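Notebook, shared workshop, hand-held gripper pair
Entry for December, started 7.40 in the evening

Continuing from the last page. I have now two grippers which close and open without me pushing the fingers by hand, so the work of this week is to make them behave the same. The second one (I call it B) was closing slower than A, and I spent most of the weekend blaming the spring. It was not the spring. The guide rod on B was cut 2 mm too long and it touched the end wall before the jaw was fully home. I filed it down at the bench and the jaw now goes all the way. I should have measured the rod before assembling, it is written on my own checklist and I skipped it.

Finger pads. The first pads were printed in the hard filament and they slip on everything smooth. I tried three coverings:

Bicycle inner tube, glued with contact cement. Good friction, but it leaves grey marks on paper and on light plastic, and the edge peels where the finger bends.

The silicone sheet from Cirik, the thin one. Very good on small boxes. Nothing sticks to silicone except silicone, so the ordinary glue let go in one evening. Ruth Giraldo gave me the end of a tube of silicone adhesive and told me to clamp it overnight and not to look at it. I looked at it after one hour and had to do it again.

Printed soft pads, with shallow ribs across. These I like best for now. The ribs must go across the direction of the pull. My first set had them along, and it was like skates.

I keep the soft pads for both. The silicone stays in the drawer in case the ribs wear out.

Electrical. The supply from Hosis gives a small dip when both motors start in the same moment. I can see it on the meter and the controller sees it too: the log shows 55 restarts in one long session, all of them on gripper B, which is at the end of the longer cable. I put a bigger capacitor near the B connector and made the cable shorter. After this, no restarts in the session of the next evening. I am not ready to say it is solved. The connector on B is also a little loose and I changed two things at once, which is bad practice, so I don't know which of them did the job. To do: put back the old capacitor with the short cable and run again.

Colour of the cable ties: please, whoever takes the black ones, return the bag to the hook by the door. I had to use white ones on the strain relief and now it looks like a repair.

Software. The position of the fingers comes from a small magnet sensor at the pivot. On A the reading goes from 0 to 3,000 counts over the full travel. On B it stopped earlier, and this was again the long rod. After filing, I calibrated B again with the feeler gauge and the two curves are on top of each other except near the closed end. There B is still a bit lazy. I suspect the magnet sits crooked in its pocket. Natália Morais offered to print me a new pocket with a flat on one side, so the magnet can go in only one way. I have sent her the drawing but I forgot to write the tolerance, so she will probably ask.

I changed also the filter. Before, I averaged a lot of samples and the curve was beautiful and late. When you squeeze quickly, the recorded opening came behind the real one and it was visible when we played the log beside the video. Now it is a short median filter and then nothing. The curve is uglier and I trust it more. Line 131 of the reading script has the window length, if somebody wants to play with it. Please write the old value in a comment when you change it.

Handle. Tamsin Pomare has small hands and I have not, and the handle was designed by me for me. She could not reach the trigger without turning the wrist, and after ten minutes she had a sore thumb. I moved the trigger pivot back toward the palm and made the grip thinner. For me it is now slightly too thin, but I can live with it. A foam sleeve can make it thicker for big hands, and no sleeve can make it thinner for small ones, so the thin one is the correct one to build. I print the sleeve in the Peñalver foam filament next week, if the roll is dry. It was left out of the box again.

Handover tests. This is the part I wanted to reach since October. The idea is simple – one person holds an object with one gripper, the other person takes it with the other gripper, and we log both openings with the same clock. It is a stupidly hard thing to do gently. When you are holding with your fingers you feel the other person pulling and you let go without thinking. Through the trigger you feel much less, so everybody holds too long. On my first tries with Tamsin we were pulling the thing between us like two dogs with a slipper.

What helped: the giver does nothing until the receiver says "have". Then the giver opens fully, not slowly. Opening slowly makes the object turn in the jaws and the receiver loses it. We also agreed that the receiver comes from below or from the side, never from the front, because from the front the two bodies touch and the yellow covers rub. There is already a scratch on A.

Objects for handover, my opinion after one long evening:

Cardboard boxes are easy. They have flat faces and they forgive a bad angle.

Paper cups are difficult in the other direction. You can crush them before you notice. I will need a limit on the closing force in software for these.

Bananas are good. They are soft, a bit bent, they turn if you hold them badly and they show a bruise, so you have a record of how hard you squeezed. They are also cheap. Don't use very ripe ones.

Wooden spoons I would leave out. The round handle rolls, and you learn only about rolling.

The clocks. Both loggers take the time from the same small board now. Before, each had its own, and over one session they went apart enough that the handover looked like nobody was holding the object for a moment. I was very happy with that plot for half an hour, I thought we had found something. Lumosden is the name of the folder where the old logs are; don't use them for timing, only for checking the range of the sensor.

Table height is another matter. Standing at the long table the wrist is comfortable for the receiver but the giver must lift the elbow. I would like to try it seated also. Maximiliano Calvo thinks the height makes no difference and it is the weight of the body hanging in front of the hand. He can be right. I will weigh both grippers with and without the cover and write it on the next page.

Handover work at the long table:

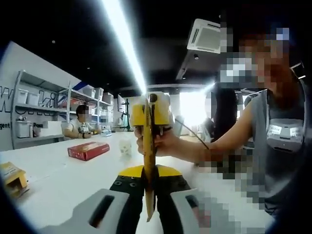
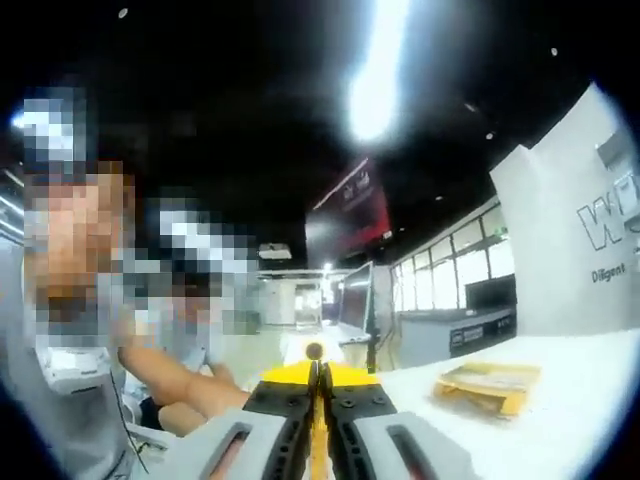 Orysia Panasiuk read the page at the bench and said the word "have" is too short, that in the noise of the compressor it sounds the same as a cough, and could we please use a beep from the controller when the receiver's opening stops changing. She thinks the log has already all that is needed for it. I answered that the beep would come late with the old filter. She said then it is good that I changed the filter, and that I should try the beep before I train everybody to shout.

I will write the beep as a separate small script so it can be switched off. Buzzer is in the second drawer, the small one without the sticker.

To do for next time:
Old capacitor back in, short cable stays, run a full session
New connector for B
Tolerance to Natália for the magnet pocket
Closing force limit for cups
Weigh A and B
Buy bananas, greener

Stopped at 10.15. Left A on the charger, B is open on the bench with its screws in the lid of the jar, please don't move the lid.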